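Multdale perception and planning software: where we are in July
To: Luzius Bachmann, Fedutbridge
From: Yuzhen Xia

Hi Luzius,

You asked for something longer than my usual two lines, so get a coffee. Short version: the pose tracking is in good shape, the planner is better than it was in the spring, and the replay tool is late (my fault, more on that below).

Tracking the grippers

Most of my time since the last report went into the marker tracker. The old code treated every camera frame as a fresh start, so whenever a hand or a sleeve covered a marker the pose jumped, and then the planner got a trajectory with a big kink in it. I rewrote it to carry the motion estimate forward and only trust a marker again once it has agreed with the prediction for 6 frames in a row. It's a dumb rule and I love it. The kinks are nearly gone!

What still bites us is the wide lens on the gripper itself. Near the rim of the view the corners of a marker get squashed and the detector starts guessing. Long ceiling lights don't help the exposure either. I've got a new calibration half done that models the outer ring of the lens separately, and so far I like what I see, but I don't want to quote you a number until it has been through the full test set.
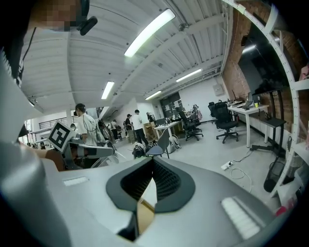 Two hands at once

This was the big promise in the proposal and it's finally a real feature. Until the spring we processed the left and right grippers as two unrelated recordings and glued them together afterward by timestamp, with an offset of up to 300 milliseconds in the worst files. Now both streams go through one clock and one solver, and the head view ties them together. Whenever both marker cubes are visible from above, the solver gets the distance between the hands for free, and it uses that to pull the drift out of the rest of the session.

I've been using small tabletop jobs for this, with trays and cutting boards, where the hands come in close to each other. Compartment trays are nasty for the planner. The dividers are thin, our collision model likes to round them off to nothing, and then the planned path goes cheerfully straight through one. I bumped the mesh resolution for anything on the tabletop and planning time went up, so I then spent a week getting it back down by caching the parts that don't move. 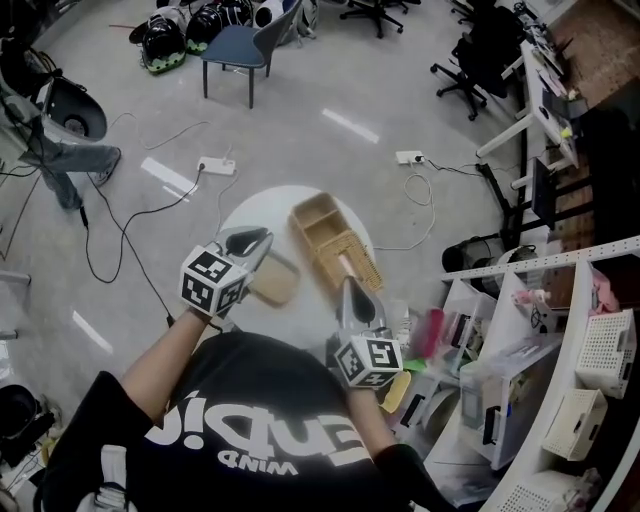 Replay tool

OK, the late one. Zeketero was supposed to let you scrub through a session and see video, poses and planned path side by side. It does that now for short sessions. Anything over 25 minutes eats all the memory on my laptop and dies. Liao has the fix sketched out (load in chunks, throw away what's off screen) and I'd like to give that the first part of next month before anyone outside the team gets a copy.

What I need from you

2 things. A yes or no on the second workstation, since calibration runs and planner tests are fighting over the one we have. And please tell me whether Fedutbridge still wants the export in the old format, because I'd be very happy to delete that code.

Yuzhen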